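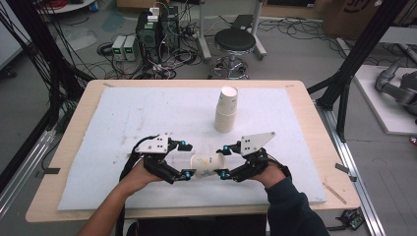
**Figure 4.** Cup task, recorded from the head-mounted viewpoint. The operator wears a gripper on each hand and holds one paper cup sideways between the two sets of fingertips. The remaining cups are nested on the foam board.

### 3.2 Collecting Demonstrations

All demonstrations for the cup task were collected with the Gulla hand-worn grippers, without teleoperation. The operator works at a table and moves both grippers directly, so contact forces reach the hands with no added delay. We found this important for paper cups, which deform under light pressure and give little visual warning before they do.

Each episode begins with a nested stack on the board. The operator separates one cup, passes it from one gripper to the other, and places it upright at a free location. An episode ends when both grippers have been opened and withdrawn. Starting positions of the stack were drawn from a fixed list of 13 locations, and the operator was told to vary the approach angle between episodes.

We recorded 417 episodes at two sites, Ditbridge and Stindenville, with eight operators in total. Every operator completed a short practice block, which was discarded. Episodes were rejected if a cup left the board, if a fingertip was hidden from the head view for more than four seconds, or if the gripper width signal dropped out. Rejected episodes were not repeated – the operator simply moved on to the next starting position.

Labels were added after recording. Nicanor Ponce marked the start of the handover in each episode by hand, using the gripper width signal as a guide, and a second annotator checked the marks from the Stindenville site. Where the two disagreed, the earlier mark was kept.

The policy receives the head view and both gripper widths. We did not mask the background or crop the images to the board. An earlier version of the pipeline, tested at Arriaga, used a tight crop and lost the operator's wrists during wide reaches. Section 4 compares the two settings on the same held-out episodes.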